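3.2 Outerwear on the bed

The second group of items in the home survey was outerwear. Lepik and Butkienė had sorted clothing by storage place, so a jacket left on a bed fell between "worn" and "put away" and was often dropped from the count. We kept these items as a class of their own. Of the 921 garments logged, 123 were hooded jackets, and many were first recorded lying on bedding. Figure 4 gives one case, a black jacket on a patterned plush blanket.
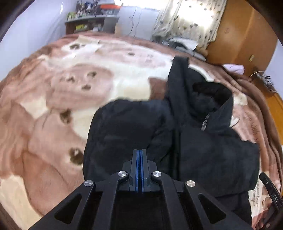

Figure 4. Hooded black jacket in loose folds on a plush blanket.

Each jacket was coded for three things: the position of the hood, the position of the sleeves, and whether the garment lay flat or heaped. The hood turned out to be the most useful of these. Coders at the Ivport site used it to find the top of the garment and then worked down the zipper line. Sleeves were harder – a sleeve folded across the body can hide the front closure, and on black fabric its edge is easy to lose.
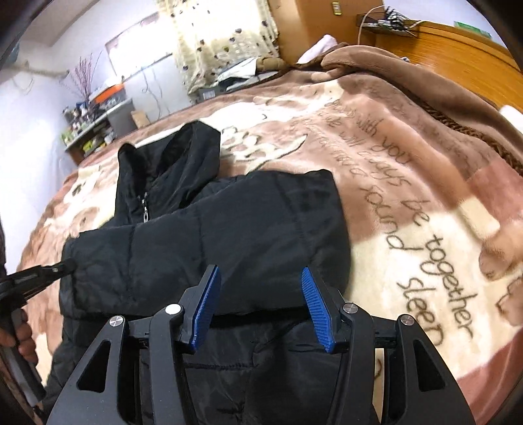
Quilted jackets caused fewer problems in this respect. The stitched lines run across the body and the coder can follow them even when the color gives no help. Soft bedding made the flat/heaped code less certain, as a thick blanket gives under the garment and its own folds can be mistaken for folds in the lining. Where two coders disagreed, the item was marked "heaped" and kept in the set.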